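Two-arm teleoperation: how do you demo picking up pens without the recordings turning to mush?

Asked by veikko_h, March 2019
Tags: teleoperation, demonstrations, two-arm, small objects
Viewed 3795 times

I've been recording demonstrations for a desk tidying task. Two arms, one table, a pencil case with a lid, and a handful of the stationery people leave lying around. The operator drives both arms by remote control and puts things in the case. A child of four could do it. I've been at it since January and I can't.

The trouble is pens. Blocks and erasers are fine, because you come down on them from above and close the fingers and go home. A pen rolls. Or it lies flat and the fingers skate over it. Or I get it by the end and it swings round, and now it's pointing at the wrong wall and won't go in the case. So I hand it to the other arm to turn it, and there the whole thing slows to a crawl. I hover, I creep in, I back off, I creep in again. When I play it back it looks like two herons arguing over a fish.

What I have so far is 24 demonstrations that end with the pen in the case. I trained on them anyway. The policy learned the hovering perfectly. It hovers better than I do. It has yet to hand anything to anyone.

Things I've tried:

Slowing the leader arms down by scaling the motion. Smoother, but each demo got so long that I lost the will to live somewhere around the second eraser.

Foam tape on the fingers. Helped with the rolling. Came off inside the pencil case.

Reading the Kelemen manual, which has a chapter on handovers that is one paragraph long and says to "coordinate both end effectors as required."

Should I be pushing the arms by hand instead and recording that? Or skip the handover and regrasp off the table? Or is there a way to drive this that doesn't make me hold my breath? The software is Wedus, the version before they moved all the menus.

3 answers

Answer by irja.toivonen (accepted, 22 votes)

Your policy is doing what you showed it. If a third of every recording is you being nervous, nervousness is a third of the job as far as it knows. I'd fix the driving before touching anything else.

What worked for me, on a setup a lot like yours:

1. Decide which arm is the post. One arm brings the pen to the middle of the table and stops dead. It doesn't help. The other arm does all the approaching. If both hands are moving, both are guessing, and you'll chase your own corrections until lunch.

2. Always meet in the same area. I picked the center of the table, low, and well clear of the open lid. Put a bit of tape down if you have to and take it off before you record.

3. Grip the pen away from the middle. If you take it dead center there's nothing left for the other hand except your own fingers. Take it nearer one end and offer the long part.

4. Close the second gripper, wait one breath, then open the first. Do it the same way every single time. I used to open early when I felt confident, and the policy copied the early opening without the confidence.

5. Throw away any recording where you backed off more than once. Yes, even if the pen went in. I binned 11 in one afternoon and the next training run was the first that did anything useful.

On your hand guiding question: for one arm I like it a lot. For two arms you run out of hands, and you'll be leaning over the table with your head in the way of the view. Stay with remote control for anything with a handover in it.

Also practice without recording. I know it feels like wasted time. Drive for twenty minutes with the recorder off, then record. Your first few demos of the day are always the worst, and they go into the dataset with the same weight as the good ones.

One more, which cost me a week. Don't clear the table down to the pen alone. If the finished system has to cope with erasers and a stapler lying about, have them there while you demonstrate, and move them between recordings. Mine got very good at a bare table and then treated a stapler as the end of the world.

Comments on this answer

veikko_h: Point 1 hurts. I have been moving both the whole time because it felt polite.

irja.toivonen: It does feel polite. It's how people do it. Don't.

veikko_h: When you say low, how low? I keep clipping the table.

irja.toivonen: Low enough that a dropped pen stays near where it fell, high enough that your fingertips aren't scraping. Check from the wrist view if you've got one.

Answer by flosmont_dave (3 votes)

Buy better grippers. We had the Brurnetti ones on the line at Flosmont and never had a problem with pens.

Comments on this answer

veikko_h: Were you picking up pens?

flosmont_dave: Cartons mostly.

Answer by veikko_h (asker, 9 votes)

Adding my own answer for whoever finds this next, and leaving Irja's as the accepted one, seeing as mine is hers with my mistakes added.

I made the left arm the post and put all the approaching on the right. I felt like a bad host for a day and then it got easier. Demos came out at almost half the length. I also stopped rescuing. If the pen drops, I stop the recording, set the table up again and start over. Before this I'd fish around for it and keep the take, on the theory that recovery is good data. Perhaps it is when somebody else does it.

Regrasping off the table was a dead end for me, by the way. You put the pen down pointing the right way, you let go, it rolls. I have a recording of this that I keep for my enemies.

Wedus note: in the old menus the gripper force for each side is set separately, and changing one does not change the other. My right gripper had been squeezing a good deal harder than the left for weeks. That explains some of the swinging. It doesn't explain all of it, and I'd love to blame it for all of it.

The case sits at the upper left with the lid back, and the other bits get shuffled between takes. I left the lamp and the plant on the table as well, on Irja's advice about bare tables. The lamp base is an excellent thing to hit if you swing the right arm wide, so don't swing it wide.

Where things stand: the policy now goes to the meeting spot on its own and closes on the pen more often than not. Letting go is still patchy. I'm recording more of just that part and will update if it learns, or if I sell the lot and take up herons.

Two views from over the table:

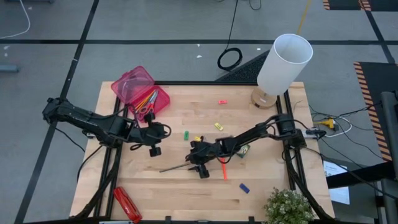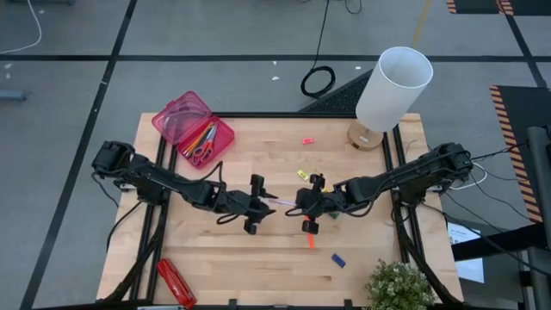

Both grippers in toward the middle, with the pink case open at upper left and the red stapler at bottom left.

Comments on this answer

irja.toivonen: Glad it helped. Check your left gripper force again, it drifts back to the default if you load an old profile.

veikko_h: It had. Thank you. I'll be in the garden.

pk_bench: Does the pause before opening need to be the same length each time or just present?

irja.toivonen: Present is enough. Same length is better. Count in your head if you have to.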